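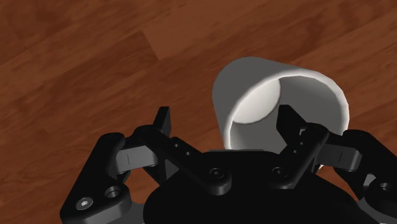

Esivthorpe police seek driver after cyclist struck on Hudec Road

Police in Esivthorpe are asking for help identifying a driver who left the scene of a collision that sent a cyclist to hospital.

Officers were called to Hudec Road, near the Nodard Street turnoff, shortly after 6:15 a.m. A 40-year-old man had been hit from behind while riding toward the town centre. He was taken to hospital with a broken collarbone and head injuries, and remains there in stable condition.

Const. Jolien Maes said the vehicle is believed to be a dark grey utility van with damage to its left headlight. It was last seen heading north, nearly 800 metres from the collision site, on footage from a service station camera.

"We've spoken to 21 people so far, but we still don't have a licence plate," Maes said.

Vilém Holub, who manages the Plesetti bakery on the corner, said staff heard a bang and went outside to help - one of them called emergency services.

Hudec Road was closed in both directions until 10 a.m. Anyone with dashcam video from the area is asked to contact Esivthorpe police.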